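# Chapter 9: When the Work Changes Hands

At the Pliver repair works in Cilton, small household goods come back from shops with faults, missing parts or damaged packing. For 15 years the sorting and simple repairs were done by hand at long benches. Each person took an item from a crate, checked it, fitted what was missing and passed it on. The firm now has two-armed robot stations for part of this work, and the jobs on the benches have altered as a result.

Gladys Ndung'u joined the works as a bench hand and is now a station operator. Her old job was paid by the item. Her new one is paid by the hour, and much of it consists of setting out goods, watching the arms and writing down where a task stopped. She told us that her hands are less sore at the end of a shift but that she goes home with tired eyes. Jianguo Xiao, who works the shift after hers, misses the talk at the old benches. The stations stand further apart — too far for a normal speaking voice.

Changing a bulb in a desk lamp is a useful task to think about here. A person holds the lamp steady with one hand and turns the bulb with the other, and rarely gives it a thought. For a machine it has to be split into stages: find the lamp, grip it without marking the shade, find the bulb, line it up with the socket and turn it with the right force. Each stage can fail separately, and someone has to decide what happens when it does. 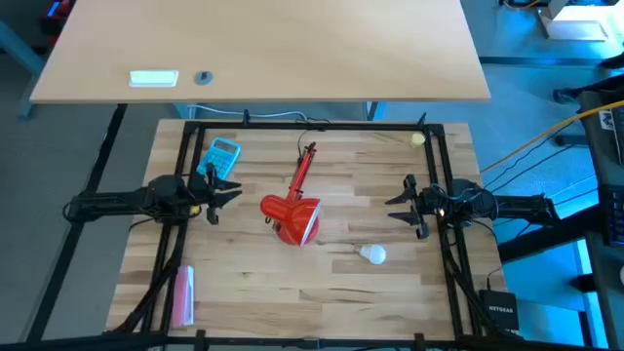 ## 9.1 Tasks and jobs

A **task** is a single piece of work, such as fitting a bulb. A **job** is the set of tasks that one person is paid to do, together with the duties that are seldom written down. Automation usually takes over tasks. Whether it also removes a job depends on how the remaining tasks are shared out.

When Pliver brought in its stations, the manager, Beryl Cropper, listed 641 tasks across the works. Many were too small to appear in any job description: freeing a stuck lid, untangling a cord, telling a new starter which crates were too heavy to lift alone. Her list was used in June to redraw the staff rota. Three bench jobs were merged, and a new post was made for training operators.

Kanokwan Boonchu, who holds that post, spends most of her time with people who have done the work by hand. They know which goods slip and which crack, and the settings of a station depend on that knowledge. Whether they should be paid more for sharing it was still being argued over when this chapter was written. We return to the question in section 9.3.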